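Talk notes, Plarthorpe library evening – why we forget names (and what helps)

Say hi, thank Neema for the projector. Ask who has already forgotten my name. Wait for the laugh, move on if there isn't one.

Start with the wedding story. I met 44 people in one afternoon and could name four of them by dinner, and one of those was my own cousin.

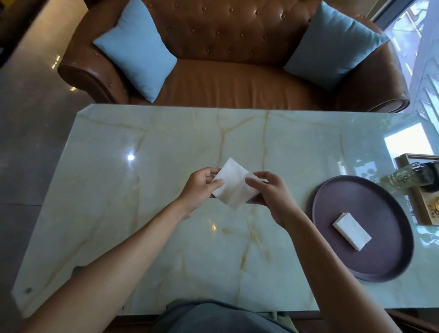

Names are hard since they don't mean anything to us yet. If I tell you a man is a baker, you get bread, ovens, early mornings. Tell you he's called Baker and you get nothing! Same with jobs for the hands: once you've held a paper napkin open by its edges like this, you've got a feel for it that no word gives you. A name needs something to grab too.

So, trick one. Say it back right away. "Nice to meet you, Aslak." Yes, it feels corny. Do it anyway, and use it again when you leave.
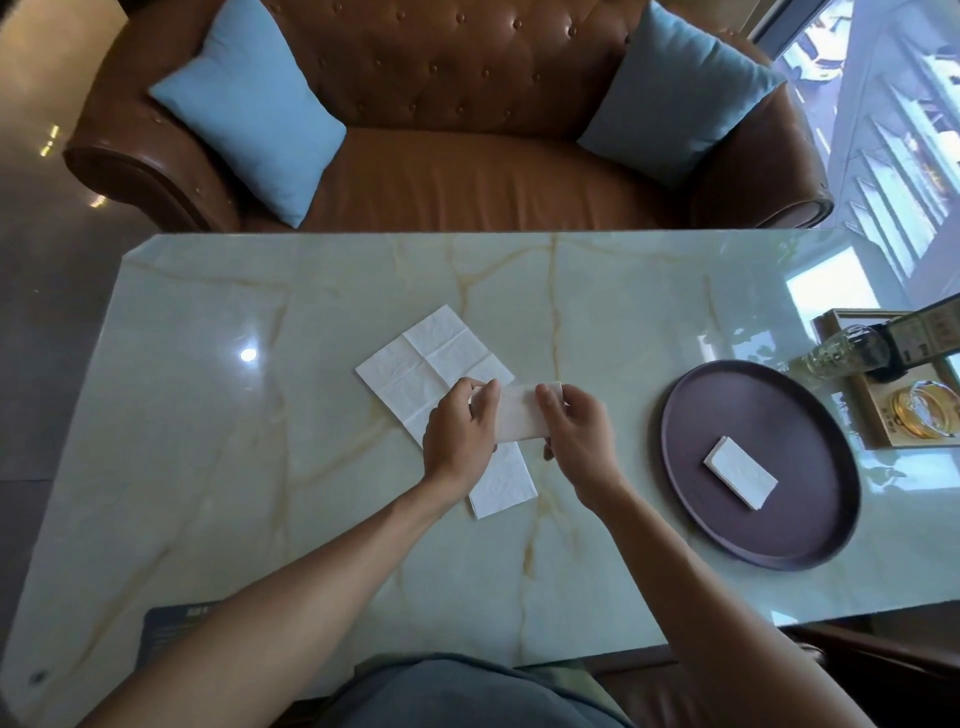
Trick two is the silly picture. Raed Sabbagh – I pictured a red sab(er), and I've never lost him. The dumber the better. Get the room to try one for Ylva Söderlund (give them a minute, take two or three out loud).

Slow down here, I always rush this bit. 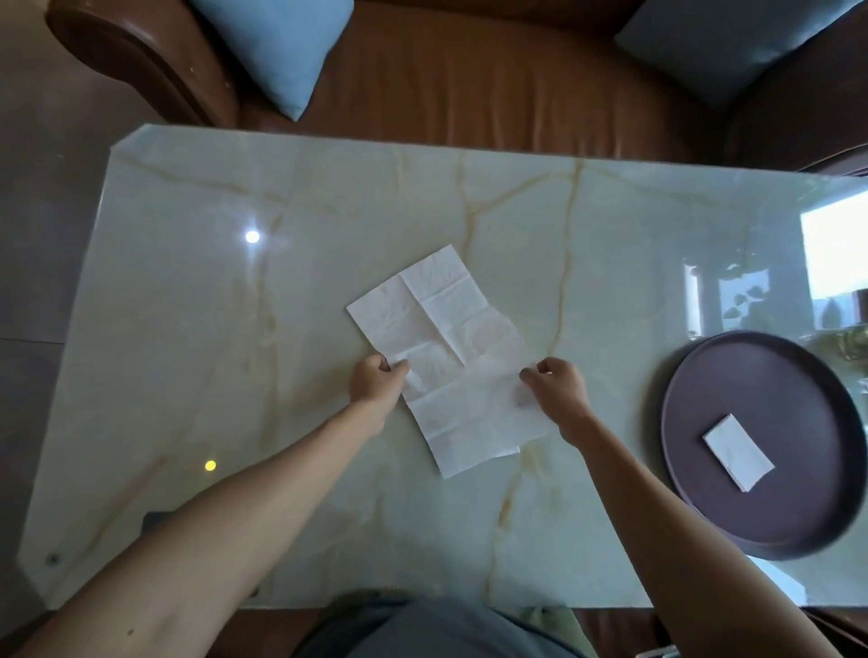 Trick three is coming back to it. Tonight, then tomorrow, then next week. Each time you pull a name up, it gets a little easier to find. I think of it like the creases in that napkin, the paper wants to go where it's been folded before. Skip the reviews and you're starting flat again.

Digby's question from September, if it comes up: yes, it's fine to just ask again. Then handouts, then tea.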